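Boxing Up Small Gifts Without the Last-Minute Fuss

Posted 29 March 2025 in Tips for the Kitchen Table

If your house is anything like mine, gift wrapping happens on whatever flat surface is clear, usually with the coats already on and somebody hollering about the car keys. I've been trying to do better this year, and the thing that has helped most is switching to ready-made gift boxes for the little stuff (earrings, a key ring, a folded note with some cash tucked in) and getting them filled a few days ahead. It's a cozy job for a Saturday morning with a cup of coffee, and I've come to look forward to it!

Start with the table. Wipe it down and let it dry all the way before a single box comes out, because white and cream cardboard will pick up every bit of jam and pencil dust you own. I go over mine with a barely damp cloth and then a dry dish towel. If your tabletop has old scuffs that never come clean, lay down a sheet of plain paper and work on that. Wash your hands too, and skip the hand lotion until you're done. I ruined a lovely lid with lotion once and I'm still a little sore about it.

Next, sort your boxes by how they open. There's the kind with a lift-off lid and the kind with a drawer that slides out of a sleeve, and they want to be handled differently. A lid box should be lifted from two opposite sides at once, gently, with a tiny wiggle if it sticks. Pull on one corner and you'll crease it. With a drawer box, hold the sleeve still and ease the drawer out slowly, keeping it level the whole way.

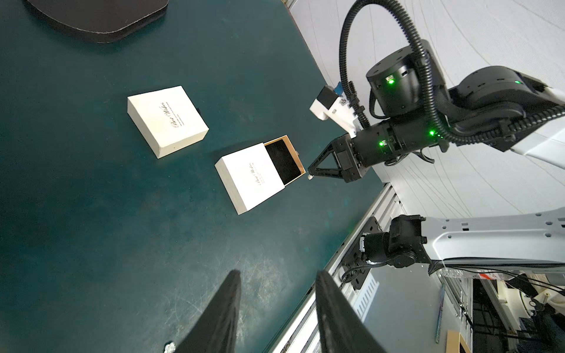
I like to slide a drawer only as far as I need to get my fingers in. All the way out is fine when you're cleaning it, but then you have to line it back up with the sleeve, and that's where the paper edges get roughed up. If a drawer is stubborn, rub the bottom edges very lightly with the side of a plain white candle. You want the thinnest bit of wax, and keep it well away from any printing.

Now for velvet linings, which are beautiful and which hold on to lint like nothing else on earth. A loop of masking tape wrapped around two fingers, sticky side out, does a nice job. Pat, don't rub. For the corners, a clean, dry makeup brush or a small soft paintbrush will get in there. Black velvet is the fussiest of all, so do that last, right before the gift goes in.

Put the gift in and give the box a little tilt. If you hear it slide, tuck in a scrap of tissue underneath, folded flat. Chains should be fastened before they go in, or you'll be handing somebody a knot. And please peel the price sticker off first. A hair dryer on low for a few seconds loosens the glue, but do this well before the gift goes anywhere near the box.

If the lid already has a greeting printed on it, let that be the decoration. One narrow ribbon, tied off to the side so the words still show, is plenty. Make sure all the printing faces the same way up if you're stacking several together.

Label as you go! Closed boxes that match are impossible to tell apart, so I put a sticky note under each one with the name on it, and it comes off at the door. Leftover boxes go in a lidded bin on the closet shelf, with a sheet of tissue between layers, out of the sun so the cream ones don't yellow. Mine get us through the birthdays in August, when I never feel like going to the store.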